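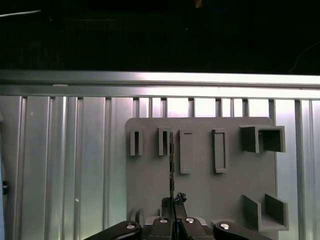 Unit 1059

The work order from Skiltura listed one desktop computer, one fault, and no history. The fault was entered as "clock." Under customer I found Tshabalala Freight, Unden depot, and under priority the field had been left blank, which the system reads as low.

I booked the machine in at 4 p.m. and ran it overnight with the case closed. The procedure for a clock fault is to set the time against a reference, leave the machine alone, and read it again in the morning. In the morning it was slow by 153 seconds. I set it again and left it again. The second morning it was slow by 153 seconds. A failing battery drifts, and it drifts worse as it fails. It does not lose the same amount twice.

I recorded both readings and opened the event log.

The depot used a program called Drirari to log the loading door. Each time the door opened, a line was written. Each time it closed, another. Between these, once a day, there was a line of a different kind: time adjusted by user, plus 153 seconds. The first was at 5:52 a.m. The next was at 5:50 the following day, and after that they ran on at close to that hour with no gaps, through weekends and through what must have been holidays. I filtered on the line type and the program gave a total of 798.

Someone had come in before six on 798 mornings and put the clock right.

I shut the machine down, disconnected it, laid it on its side and took off the side panel. The work order allowed for inspection of the board, the socket, the memory and the power leads, in that order. I followed the order.

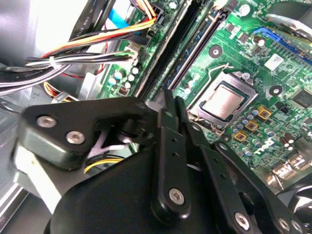
A board holds its time in a very small circuit, and the circuit has few ways to be wrong. The crystal can be off its frequency. The cell can be low. A setting can be corrupt. I measured the cell with the meter and it read as new. I cleared the settings and loaded the defaults. I ran the board for six hours on the bench supply and compared it to the reference every half hour, and it held. The loss did not build up during the day. It was all there at once at some point in the night.

On the third night I stayed. I had the reference on one screen and the machine on the other, and I wrote down both every minute from midnight. At 2 a.m. they agreed. At 2:01 the machine was slow by 153 seconds. I had been looking at the sheet when it happened.

I went back to the door log. Nearly all of the openings fell between seven in the morning and six in the evening. I sorted by hour and looked at the group for two o'clock. It held one opening, on the night before the first adjustment. The door opened at 2:00:04. It closed at 2:02:37.

The difference is 153 seconds.

I checked the subtraction on paper and then with the calculator.

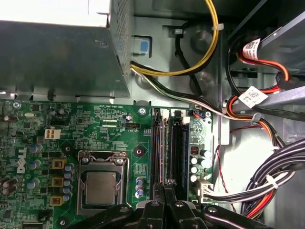 Unit 1059, case open

There was still the inspection to finish. I went over the leads from the power supply to the board and then the ones at the drive end, and read the barcode labels into the record. None of the leads was out of place. The drive passed its surface test. I looked for a scheduled task at two o'clock and found none. I looked for one under other accounts, and for other accounts, and found one account with no password and a picture of a lake.

At this stage the procedure offers two outcomes. The first is to replace the board and return the unit. The second is to mark it as no fault found, which requires a reason.

I called the depot. The woman who answered said the machine had been in the gate office and had been sent out when the night post was given up. I asked who had been adjusting the clock. She put the phone down on something hard and I could hear a forklift backing up. When she came back she said that would have been the night man, but that he had left in December, the year before last.

I asked if anyone came in before six now. She said the gate was unlocked at seven.

I thanked her and looked at the list again. The last adjustment was dated the morning of the day the van collected the machine. It was entered at 5:51.
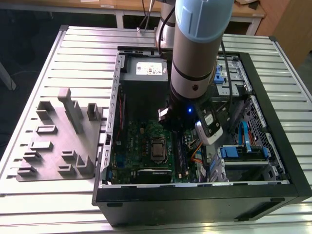 Unit 1059 during inspection, side panel off, fixture plate to the left.

I closed the case in the afternoon and stood the tower upright at the end of the bench. For the reason field I wrote "intermittent, not reproduced," deleted it, and wrote "loses 153 seconds at 2 a.m., customer aware." The system accepted this and asked for a return date. I left the date open.

I came in at a quarter to six the next day. The machine was slow by 153 seconds. At 5:51 I set it right.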